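Hemming jeans on a home machine -- skipped stitches at the side seam
Sewing Talk > Garments and Alterations

brestton_bea
I'm taking up four pairs of jeans for my son and I keep getting skipped stitches where the hem crosses the side seam. The flat parts are fine. Machine is a Cindia 600, bought used, and I have the manual. I'm using a size 14 denim needle and the thick gold topstitching thread on top, same thread in the bobbin. Stitch length is as long as it goes. What should I change first?

oldbobbin
Take the topstitching thread out of the bobbin. Use regular all-purpose thread down there in a color close to the denim. Then go up to a 16 needle. A 14 has too small an eye for most of the heavy threads.

Cameron Moffat
Agree on the bobbin. I'd also look at the foot. When the front of the foot climbs up onto the seam it tilts back and the stitches go short or skip. Stop right before the hump, needle down, lift the foot, and slide a folded scrap of denim under the back of it so it sits level. Sew over, then do the same thing in front as you come down the other side.

I did five pairs that way last March on a machine that cost less than the jeans.

pinsandall
Or you could hammer the seam. Fold the hem, put it on something solid, and hit the thick spot a few times. It flattens out a lot. I don't bother with the folded scrap anymore.

oldbobbin
I wouldn't hammer anything with stretch in it. You can break the elastic fibers and then the hem has a wavy spot.

pinsandall
I've been doing it for seven years on stretch and non-stretch and have not seen a wavy spot. Steam and a hammer. Not a sledgehammer.

Cameron Moffat
Both work. Before you sew anything, lay the jeans out flat and look at how the factory did it. The topstitching is set back a certain distance from the edge and if yours is different it will look like a home hem. Measure it on the original and put a piece of tape on your needle plate at that distance.
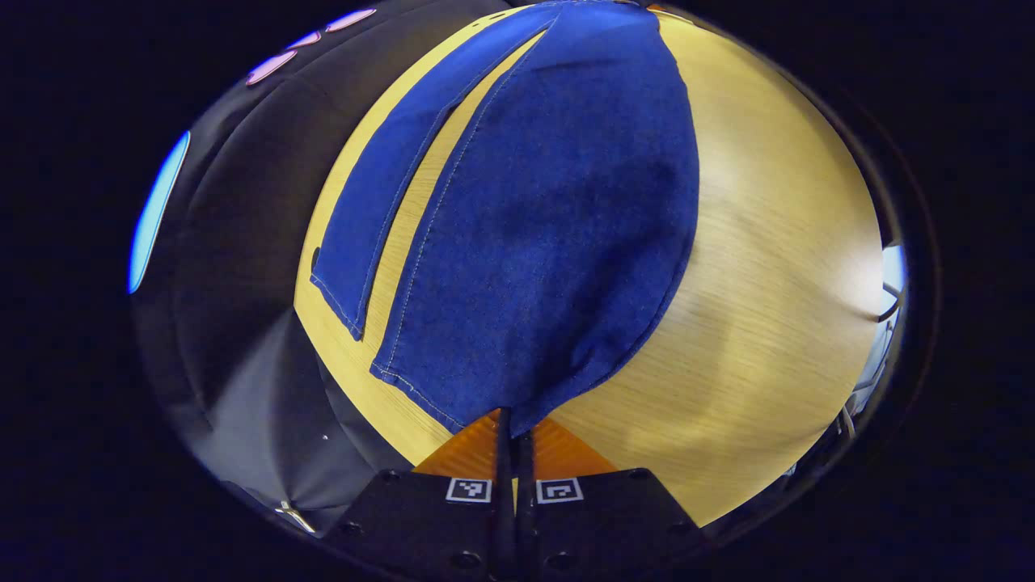
Last edited by Cameron Moffat on 2024-11-28

Light tan thread like that is easier to match than the orange kind. Sesport has a tan in their heavy weight that is close, and the fabric store in Morrison carries it or did when I was there. Take the jeans with you. Thread looks darker on the spool than it does sewn down.

brestton_bea
Thank you all. I switched the bobbin to navy all-purpose and put in a 16. Two hems done, one skipped stitch total, and that one was on the inseam. The scrap trick helped. I don't have a surface I want to hit with a hammer.

Another question. My son wants the original hem kept on one pair, the faded edge. Is that worth doing?

tallgirl_k
Yes if he cares about it. Fold the leg up so the original hem is on the outside, stitch right up against the bottom edge of the hem, trim the extra, finish the raw edge and press it down. Use a zipper foot so you can get close.

oldbobbin
I don't like that method. There is always a ridge where the new seam is and it shows on straight legs. A plain new hem looks cleaner and he can fade it with sandpaper.

tallgirl_k
The ridge goes away after it's pressed well. Trim it down to a quarter inch. I've had people look right at mine and not find it.

oldbobbin
Mine never went away. Could be the denim, I mostly work on heavy stuff.

brestton_bea
These are medium weight, I think. I'll try it on the oldest pair first. Does anybody know if the Cindia 800 zipper foot fits the 600? Mine came without one.

pinsandall
Same clip-on shank, so it should. Check the needle clears it on both sides by turning the handwheel before you use the pedal.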